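The Last Payment

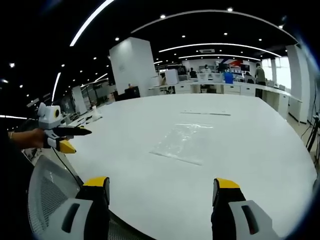 1. The balance

The balance was 99 dollars, and I had been saving it the way other people save a bottle of wine.

You have to understand that it started at a good deal more. It was 44 thousand when I stopped opening the envelopes and a bit over that when I started again, the envelopes having kept busy without me. Some of it was school. Some of it was a car that is now, I believe, several smaller pieces of metal. A portion I can only describe as dinners. All of it had been bought up, bundled and sold along until it came to rest with Lakden Recovery, whose letterhead showed a lighthouse. I spent a long time looking at that lighthouse. I never settled whether I was supposed to be the ship.

For six years I paid Lakden on the first of the month. I packed lunches. I cut my own hair, then paid somebody to cut it back. I learned which gas station on the county road was two cents cheaper and drove eight miles to reach it, and was proud of this for most of a year before my sister did the math on the back of a receipt. I kept the receipt. I kept all of them.

And now, 99 dollars. I had it in checking. I'd had it in checking since August.

2. The app

Everyone at work used Ritus, so I used Ritus. It was a budgeting app with a soft green background and the manners of a yoga teacher. When you bought something it asked you how the purchase had made you feel, and you picked from a row of faces. I picked the same face for everything – the flat one – and after a few weeks it sent me a badge for consistency.

Ritus had been very happy about my final payment. It had been getting ready. A little paper boat had been crossing the top of my screen for years, at the speed of my actual life, and it now sat one boat-length from shore.

"You're so close!" said Ritus, on the first of September.

"Still so close!" it said in October.

By November it had dropped the exclamation point.

3. The call

Lakden called on my lunch break. In the early days they called at seven in the morning and again during supper, and I knew the voices the way you know neighbors through a wall. This one was new and sounded about nineteen.

"I'm showing a small remaining balance," he said.

"Yes," I said. "I'm aware of it."

"We could actually settle that for 40."

I put down my sandwich. I want to be clear that I had once begged these people. I had stood in a supply closet and offered a man 2,000 dollars I didn't have to make a larger sum go away, and he had laughed, not even meanly, more like a person hearing a good one. Now a teenager was knocking off more than half out of plain tidiness.

"I owe 99," I told him.

"Right, but you could pay 40."

"I don't want a discount."

He was quiet. I could hear typing, then no typing. I suppose there was a script for people who wouldn't pay and another for people who couldn't, and he was looking for mine.

"Would you like me to call back?" he said.

"If you wouldn't mind," I said.

4. The bank

I went down to Asach Savings in person, thinking a building might help. Asach used to be Sæther Savings, and the old name was still over the door in brass because, the teller told me, nobody could agree on who should pay to take it off. She offered me a pen on a chain. I told her I wanted to send 99 dollars to Lakden Recovery and then I stood there.

"Is something wrong with the pen?" she asked.

There was nothing wrong with the pen. I was thinking about the first of the month. I was thinking that I had not had one to myself in six years, and that I had no idea what people did on it. Presumably they bought things. Presumably they picked a face.

There was a line behind me by then. A man with a coffee can full of change was shifting it from one arm to the other, and you could hear every coin of it.

I filled out the slip. She stamped it twice, slid me the carbon, and asked whether I had ever considered the Asach Rewards card, no interest until spring.

I took the brochure. I read it in the car.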